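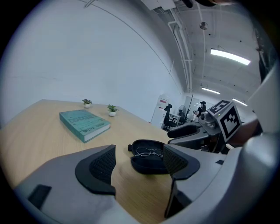 Glasses in their open case, right between the fingers. The second gripper is at the right with its marker cube on top.

Hand-Held Gripper Gallery: the Glasses Task

Hi, I'm Rodrigo Carrasco and I write the perception and planning code for Skokard, our little toolkit for turning hand-held gripper recordings into something an arm can follow. I posted this page on May 23, 2020 and I keep fiddling with it (sorry if a caption changes on you!).

The glasses task has 200 recordings so far, and 21 of them got thrown out by my tracker. Thin metal frames are a pain – my segmentation loves the black case and keeps losing the temples. The book and the plants at the back are great, though, lots of corners to lock onto, way better than plain white wall.

The marker cube gives me the pose of one gripper relative to the other, so the planner can keep both sets of fingers from wanting the same spot. I rewrote that part in February and it went from 11 settings down to 4, which I'm pretty happy about!

Next on my list is the lens distortion model, which still drifts near the rim. If you've got a fisheye calibration you like, send it over.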